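Dredorora Marker Sorting Set

Data card, 26 January 2025
Maintained by Elżbieta Kaczorowski and Henryk Domański

Summary

Dredorora is a collection of 168 short recordings of acrylic markers being picked up, grouped and set down on a patterned mat. It was prepared for work on the sorting of small, slim objects that look alike except at the cap. The set is released in 2 parts, named Madia and Teoh.

Contents

Madia holds 70 recordings in which markers are handled one at a time. Teoh holds the remaining recordings, in which they are handled in groups. Still pictures were drawn from both parts, 700 in all, and are stored in the folder named stills.

Materials

The markers have slim white barrels and colored caps. Cap color is the only label used for sorting. Printing on the barrels is not transcribed, and small smudges on the barrels are not treated as defects.

The mat is light in color with a gray botanical print. It was chosen over a plain surface so that white barrels would have to be told apart from a busy background – users who require plain backgrounds should look elsewhere.

Labels

Each still carries a cap color for every marker whose cap can be seen. Where a cap is hidden, the entry reads "unknown" and should be left out of color scores. A marker apart from its group is labeled "single", whatever its distance from the others.

Sample stills

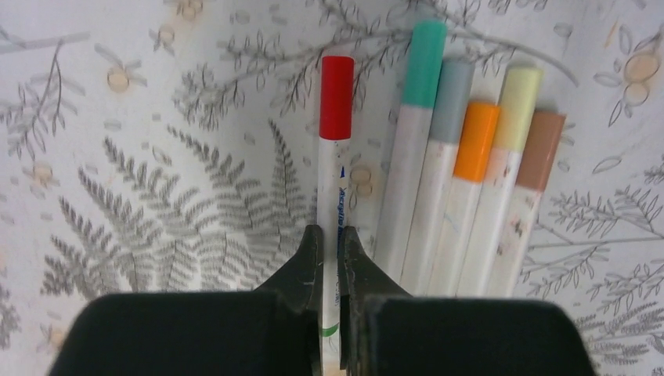

Markers with white barrels and colored caps on the printed mat. 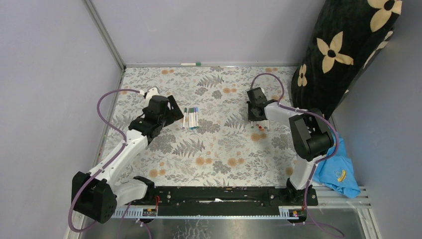
Known limits

Dark caps are easily confused with one another, and the annotators did not always agree on them. Disputed entries are marked "review" in the label file. The set contains no uncapped markers and no drawing.

Contact

Corrections to labels should be sent to Henryk Domański at Plutosance, with the name of the still and the proposed change.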